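Section 4: Running the kitchen demo on open day

I've run this one at the Westalell open day a couple of times now, so these steps are the way I like to do it. Have the Kestura powered up and standing before you let visitors in.

1. Walk the robot up to the dishwasher and stop it with both feet just short of the open door.
2. Pull the rack out all the way. If it creeps back in, pull it again — the hands need the room.
3. Stand one paper cup upright between the tines, a bit right of center. Paper only, please! I learned that with a mug.
4. Load the "rack" routine and set the speed to 20 percent.
5. Bring both arms in until the hands are open on either side of the rack, then pause.
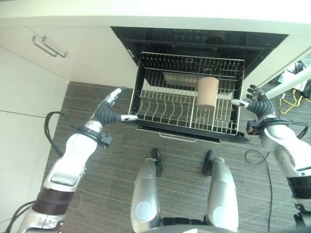
Figure 4-2. Arms at the rack, cup in place, seen from the head camera.

Check your own view against the figure before you press Resume. If one thumb is way off from the rim, back the arms out and redo step 5.

Note: The head camera looks pretty much straight down at the legs too, and visitors love that, so I put it up on the big screen.

Caution: Keep people two big steps back, and watch the cables on the floor when you move around the robot. Keep the stop button in your hand the whole time.

6. Press Resume and let it run. When the battery gets down to 63 percent I take a break and plug in.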